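请把开关放在看得见的地方

我学中文已经很多年了，但是有一个词我到现在还不太喜欢用，就是“简洁”。广告里说一套房子简洁，一个网页简洁，一个服务简洁，好像这个词永远是表扬。我查过词典，词典说它原来多半讲的是说话和写文章，没有多余的内容。可是现在人们用它的时候，常常指另外一件事：该有的东西还在，只是你看不见了。我想写的就是这件事。

先说我搬家的经历。去年十月我搬到Plamville，租了一套在二楼的公寓。房子很新，白色的墙，厨房的柜子没有把手，冰箱藏在一扇和柜门一样的门后面。第一天晚上我想倒一杯水，打开了洗碗机、垃圾桶和一个什么都没有的柜子，最后才找到冰箱。这个我还可以笑一笑。后来我想关走廊里的灯，找不到开关。我用手摸了整面墙，像一个在黑暗里读盲文的人，可惜墙上什么字也没有。第二天房东在电话里告诉我，开关做在镜子的侧面，用手指轻轻碰就可以。她说话的声音有一点骄傲，她说：“很多客人都猜不到。”

我当时没有回答她，因为我的中文在电话里总是慢一些。如果现在让我回答，我会说，一个人住在自己家里，为什么应该猜？

我小时候住在Rasska，那是一个不大的城市，冬天很长。我们家的电线走在墙的外面，用小小的白瓷的座子固定，从天花板的角落一直走到灯那里。水管也在外面，刷了和墙一样的绿色油漆，油漆一层盖着一层，所以水管看起来有一点胖。没有人觉得这样很美。但是家里每一个人，包括我的外祖母，都知道水从哪里来，到哪里去，哪一个阀门管厨房，哪一个管浴室。有一次水管漏了，外祖母自己去关了阀门，然后坐在椅子上等修理的人，一边等一边织毛线。那时她已经八十多岁，眼睛不好，可是阀门就在她一直看见它的地方，她用手也能找到。

我在Plamville的公寓里也遇到过漏水。阀门在哪里，我不知道，房东也不知道，她要问建房子的公司。公司的电话周日没有人接。我和邻居用毛巾和锅子过了一个下午。锅子满了，我们就倒掉，再放回去。邻居人很好，她还带来了蛋糕。但是我一边吃蛋糕一边想，我们两个都是受过教育的成年人，住在比外祖母的房子贵很多的房子里，却不会做她会做的事情。

有的朋友听我讲到这里会说，你这是怀念过去，过去的房子又冷又旧。他们说得对，过去的房子确实又冷又旧，窗户的缝里要塞棉花，我一点也不想回去住。我只是觉得暖和的房子也可以有看得见的阀门。这两样东西并不打架。

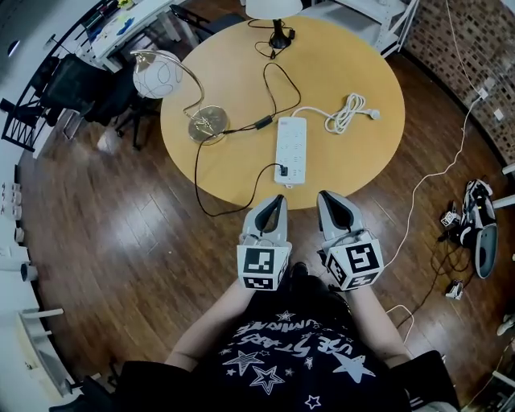

人们对于电线的态度，我认为是最能说明问题的。翻开任何一本讲室内装饰的杂志，你会看到台灯，但是看不到台灯的线。修照片的人把线擦掉了，于是灯站在那里，好像一朵花插在空气里。读者看了照片，回到自己家，看见自己的灯有一条线，就觉得自己的家不够好，要去买盒子、夹子、有胶的小槽，把线藏起来。我自己更喜欢上面照片里那样的桌子：浅色的圆木桌上，长长的白色插线板就放在靠中间的位置，黄铜色的台灯拖着一条黑色的线，线从灯座出来，经过一个小黑盒，继续往桌子的另一边去。旁边还有一条白线卷成一团，插头露在外面。杂志不会登这样的桌子。可是一个第一次来的客人，如果手机没有电了，他不用问任何人就知道应该怎么办，这在我看来是一种礼貌，也许比给客人倒茶还要早一步的礼貌。

我知道“礼貌”这个词用在插线板上有一点奇怪。请让我解释。我在外国生活的时间，已经比在自己国家生活的时间长了。外国人每天要问很多问题：这扇门是推还是拉，这个钱是先付还是后付，这个盘子要不要自己收。每一个问题都不难，但是每一个问题都要先组织句子，要注意声调，要看对方的脸是不是不耐烦。到了晚上，有时候我一个字也不想再说。所以，凡是不用开口就能明白的东西，对我都是休息。门上有一个真正的把手，我就知道要拉；门上只有一块平的金属板，我就知道要推。现在很多门两边都是同样漂亮的长杆子，上面写着很小的“推”字。把字写上去，说明做门的人也知道门自己说不清楚。

我的老师以前教过我们，好的汉字看一眼就知道一半的意思，有三点水的和水有关系，有木字旁的和树有关系。当然例外很多，我考试的时候吃过例外的苦。但是这个办法的态度是好的，它假设读的人可能不认识这个字，所以先给他一点帮助。我希望门、灯、水龙头和网页，都有自己的偏旁。

接下来我想说公共汽车，因为在房子里面藏东西，受累的只有住的人，在公共的地方藏东西，受累的是所有的人。

我上班要坐806路或者819路。以前站牌上有一块铁皮，写着每一站的名字，还有早上第一班车和晚上最后一班车的时间。铁皮很旧，有人在上面贴过租房广告，撕不干净。今年春天，铁皮换成了一块很漂亮的牌子，深蓝色，只写线路的号码和一个小方格图案。如果你想知道车去哪里，要用手机扫那个图案，然后下载一个叫Grokevico的程序，然后注册。我注册了。我想，我是一个愿意学习的人。程序问我的生日，问我愿意不愿意收到消息，然后给我看一张地图，地图上有一个很小的汽车在动。这个小汽车做得很可爱，我承认。

可是有一天傍晚，我的手机没有电，站上还有一位老先生，他没有那种手机。我们两个人一起看着深蓝色的牌子。他问我，819去不去医院。我每天坐这路车，却只坐到我自己要下的那一站，后面的我从来没有注意过。以前我也没有注意过，但是以前有铁皮，我可以替他念。现在我只能说，对不起，我不知道。他说没关系，然后走到路口去问别人。我后来查了，819去医院，806不去。我在那个站等车的时候，有时候还会想找到他，把这句话告诉他。

支持新牌子的人有他们的道理，我认真读过他们的道理。他们说，印在铁皮上的时间会变旧，路线改了，铁皮没有改，反而骗人；程序里的时间总是新的。他们还说，牌子上的字太多，人们反而不看。第一个道理我同意一半。时间确实会变，但是站的名字很少变，医院也不会走路。把不常变的写在牌子上，常变的放在程序里，我看没有什么困难。第二个道理我不能同意。字太多，一个着急的人可能不看；字没有了，慢慢看的人也看不到了。站牌本来就是给等车的人看的，等车的人有什么呢，他最有的就是时间。

我工作的公司叫Gagnon，做纸盒子的，主要给面包店和蛋糕店。也许因为每天和盒子在一起，我对“里面”和“外面”的问题比别人想得多。盒子的工作就是把东西遮起来，这没有什么不好。蛋糕需要盒子，不然会有灰尘，会被碰坏。可是我们做得最好的一种盒子，上面开了一个窗，贴着透明的膜。面包店的人很喜欢，她们说有了窗，拿盒子的人就会平着拿，因为他看得见里面是什么。没有窗的盒子，虽然印了很大的字“请勿倾斜”，还是会有人夹在胳膊下面走。我觉得这件小事里有很多学问。告诉一个人要小心，他可能听，也可能不听。让他看见蛋糕，他自己就小心了。

公司的账也是这样。我刚来的时候，每一个订单写在一张卡片上，卡片挂在墙上，从左边慢慢移到右边。走过去的人，就算是来修空调的，也能看出来这个星期忙不忙。后来我们换了电脑系统，墙空了，大家觉得办公室很干净。过了不久，发生了一件从前没有发生过的事：一个要800个盒子的订单，大家都以为别人在做。它在系统里面，什么错误也没有，颜色也对，日期也对。但是要看见它，你必须先想到去看它。而挂在墙上的卡片，你不想看，它也在那里。

那个客人后来没有生气，或者生气了没有告诉我们。我们加班做完了盒子。老板没有把卡片挂回去，他说已经付了系统的钱。我自己在桌子旁边的墙上钉了一小块软木板，把我负责的订单写下来挂着。开始的时候有同事笑我，现在有的同事走过来看我的板子，看完就走，也不说话。

我想，藏东西的习惯有一个不太好听的来源。把工作藏起来，从前是有钱人家的做法。大房子有两个楼梯，一个给主人和客人，一个给端水、搬木头的人。客人看见火在炉子里烧，看不见是谁一早起来点的火。我小的时候参观过一座这样的房子，在Rasska城外，已经变成博物馆。讲解的女士带我们走后面的楼梯，楼梯很窄，台阶高低不一样，中间被脚磨出了坑。她说，建房子的人认为这个楼梯不需要好看。我到今天还记得那些坑，前面的大楼梯是什么样子，我反而忘了。

现在没有那么多人家里有两个楼梯，但是那个理想留下来了。我们都想当那个看不见楼梯的客人。按一下，东西就送到门口，谁送的，从哪里送来，下雨的时候他在哪里躲雨，都不出现在屏幕上，屏幕上只有一条线，线上有一个点。我也用这样的服务，我不想说得好像自己比别人干净。我只想说，看不见的东西，我们就容易以为它不花力气，然后我们就会觉得它太贵，太慢。
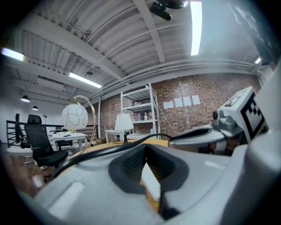 关于信任，我的看法和很多做设计的人相反。他们认为，一样东西要让人信任，就应该安静，光滑，没有缝，没有灯，什么也不打扰你。我却比较信任那些愿意告诉我它现在怎么样的东西。我以前有一台收音机，打开以后有一个小红灯，我不用听就知道它开着。照片里那个白色方块的角上也亮着这样的一点光，是绿的，很小，旁边灰色的塑料壳上还横着一条黑线。一点光，一条线，占不了多少地方。有的朋友说这样的小灯晚上很烦，要用胶布贴起来，我在卧室里也贴过，这个我理解。但是贴胶布是我自己的决定，我想知道的时候可以撕下来。如果做东西的人从一开始就不给灯，我就没有什么可以撕了，我只好把耳朵贴上去听，或者关掉再打开，关掉再打开，像我对我的洗衣机做的那样。

我的洗衣机是和公寓一起的，正面是一块黑色的玻璃。它工作的时候玻璃会亮，它停下来想事情的时候玻璃就变黑，它坏了的时候玻璃也是黑的。所以我每次洗衣服，中间都有几分钟不知道是在等它，还是应该打电话给修理的人。修理的人来过一次，他很年轻，把机器从柜子里拉出来，用了很长时间，因为柜子做得太紧。他说他现在修机器，一半的时间用在修机器上，另一半用在找机器上。我请他喝茶，他没有时间喝，他还要去另一家找一台别的机器。

说到修理，我必须说说螺丝。从前的东西背后有螺丝，螺丝是一种邀请。它说，这里可以打开，如果你有一把螺丝刀和一点勇气。我父亲不是工程师，他教地理，但是家里的东西他都打开过，有些打开以后再也没有关好，我母亲为这个跟他吵过。现在的东西多数用胶水粘，外面一条缝也找不到。卖东西的人说这样比较结实，也防水，也许是真的。可是对于住在Plamville的一个普通人，没有螺丝的东西坏了，只有两条路，扔掉，或者寄到很远的地方。我寄过一次，是一个水壶。寄水壶的钱可以买半个新的水壶。他们给我寄回来一个新的，没有告诉我旧的怎么了。我对那个旧水壶还有一点感情，壶嘴上有一块水垢，形状像我家乡的湖。

我也想替反对我的人说几句话，因为我在学校里学的议论文是这样要求的，我觉得这个要求很好。

第一，有些东西应该藏。高压的电应该藏，药应该放在小孩拿不到的柜子里，别人的病历、别人的工资、别人的信应该藏得很好。我说要看得见，说的是怎样用一个东西，它现在是不是在工作，出了问题找谁。我没有说人应该住在玻璃房子里。奇怪的是，我们这个时候恰好常常做反了：公共汽车去哪里是藏起来的，我的生日却要先交出去。

第二，看见太多东西的确会累。我有一个同学，她进到乱的房间就头疼，她的桌子上只能有一个杯子。我去她家的时候很小心，把包放在门外面。对她来说，空的墙是药，我不能拿走别人的药。我只希望她搬走以后，下一个人能找到灯的开关。一个人为自己安排的安静，和一家公司为所有人安排的安静，我觉得不应该用同一个词。

第三，也有人说，这都是习惯的问题，年轻人不觉得困难，过些年大家都会了。这句话我听得最多，也最让我不放心。我教过邻居的孩子数学，他用手机比我快得多，可是他也找不到走廊的开关。他没有觉得是开关的错，他觉得是自己笨。他在墙上摸了一会儿，就坐在黑的地方玩手机，用手机的光。年轻人不抱怨，我看不一定说明他们不困难，可能他们没有见过别的样子。我见过白瓷的座子和胖胖的水管，所以我知道可以抱怨。

还有一个地方，我觉得藏得最深，就是说话。我收到过银行的信，信里说“为了给您带来更好的体验，相关服务渠道将进行优化调整”。我读了三遍，我以为是我的中文不够好，就拿去问一个中国同事。她读了一遍，说，就是你家门口那个窗口要关了。我说，这封信里没有“关”字。她说，是的，不会有的。这样的句子和没有把手的柜子是一家人，表面很平，每一块都一样，你要一块一块地按，按到对的那一块，意思才弹出来。我们外国人按得比较慢，但是我后来发现，我的同事们也不是每次都按得到，他们只是比较习惯不知道。

我自己写信的时候，现在有一个规定，最重要的那件事放在第一句，用最短的动词。“盒子晚两天到。”“价格涨了。”“我们做错了。”公司里有人觉得我这样写是因为我是外国人，词不够。开始我有一点难过，后来我就不解释了。有一个面包店的客人打电话来，说每次都愿意先读我的信，因为读完就知道今天要不要烤。

所以我的意见有几条，都很小，不用花很多钱。租房子给别人的人，请在第一天带他看阀门和电闸，如果你自己也不知道在哪里，请先去找。做站牌的人，请把站名印上去，小方格图案可以留着，放在下面。设计机器的人，请留一个灯给我们，亮度可以很低。写通知的人，请让要关的东西真的“关”。至于开关，请放在门旁边，放在人进来的时候手会碰到的高度，全世界的房子用了那么久的那个位置。

我给房东也写了信，问可不可以在走廊的门边装一个普通的开关，钱由我来付。她过了一个星期回信，说这样会破坏墙面的整体感，但是她可以考虑在镜子旁边贴一个小的标志。我同意了。标志上个月贴好了，是透明的，上面的字是浅灰色。白天有太阳的时候读得很清楚。晚上我还是先用左手去摸镜子，摸到了，灯就亮。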